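Datasets > Automotive > Listings

# Brekari Used Car Listings

Hello, and thanks for stopping by! Brekari is a table of used car and truck listings, gathered from small dealer lots in and near Drullar and tidied up so that a person can open it and get going without spending the first evening fixing dates. I started it when I was shopping for a pickup myself, got carried away (as one does), and it has been growing ever since.

## What you get

There are two files, `listings.csv` and `lots.csv`. The first has one row per vehicle per month, with 27 columns: make, model, year, mileage, asking price, body style, number of earlier owners when the dealer gave it, and so on. The second is a short table of the lots themselves, and you join the two on `lot_id`.

Prices are asking prices in US dollars, before tax and fees. What a buyer finally paid is a different matter, and I have no way of knowing it, so please don't read the price column as a sale price.

## Things to watch for

- Mileage is typed in by the dealer. A few rows are plainly missing a zero, and I left them alone with `mileage_flag` set to 1.
- The December rows are thin. Several lots close up for the holidays and let their pages sit.
- Trim names are a mess! "LX", "Lx" and "L.X." all turn up. The Prorumeo script in `tools/` folds most of them together, but look over its output before you trust it.
- A truck that moves between lots gets a new `listing_id`, so it can show up twice.

## Loading it

Any spreadsheet program will do. If yours turns the stock numbers into dates, import that column as text and they will come through fine. 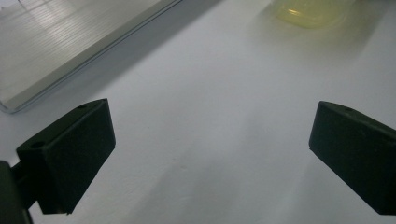
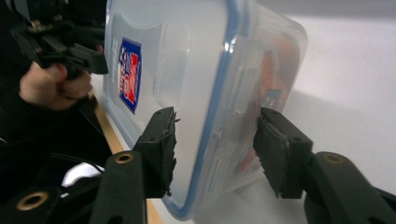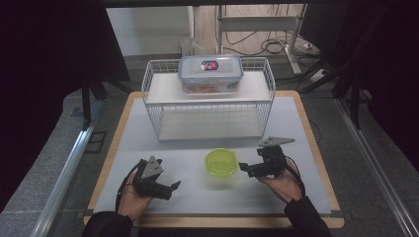
## Updates and credit

The current version is dated 13 February 2026. If you use the table in a class or a write-up, "Brekari listings, Tsang" is plenty of credit. Corrections are very welcome, especially from people who know the Drullar lots better than I do. Please send the `listing_id` along with the fix, and I'll put it in the next version.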